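Majali project, software sync
8 Oct 2026
Present: Lina Hijazi (chair), Jad Hattar (notes), perception and tooling folks

1. Planner update
Lina showed the new grasp planner running inside Cemen and it looks great! Replanning now finishes inside one control tick on 80 of the test scenes, and the 5 that still miss are all long reaches over clutter. She wants those saved as a regression set before anyone touches the cost terms again. Agreed. Jad to add them to the nightly run.

2. Finger segmentation
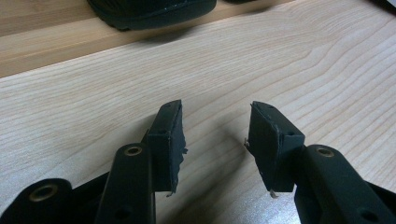 Jad has the mask model from Bonby hooked up to the gripper width estimator, and the live overlay got a small round of applause. Until now the estimator fitted a straight line to the inner side of each pad. With pads as ragged as these, and a bit of pale fiber sticking out of the right one, a straight fit is asking a lot, so he proposes tracking the brass-colored bushings near the tops of the links and working out the opening from the linkage model. Lina loves the idea (rigid parts, good contrast) but asked what happens when an object hides one of them. Jad: fall back to the mask and raise the uncertainty. To be tried on the Deremcombe recordings first.

3. Log viewer
Scrubbing is so much smoother with the new index. Two bugs left, both in time sync after a pause. Lina takes them.

Actions
Jad: bushing tracker branch, nightly scenes
Lina: viewer bugs, write up cost terms
Next meeting: same time next week, 20 minutes set aside for the tracker demo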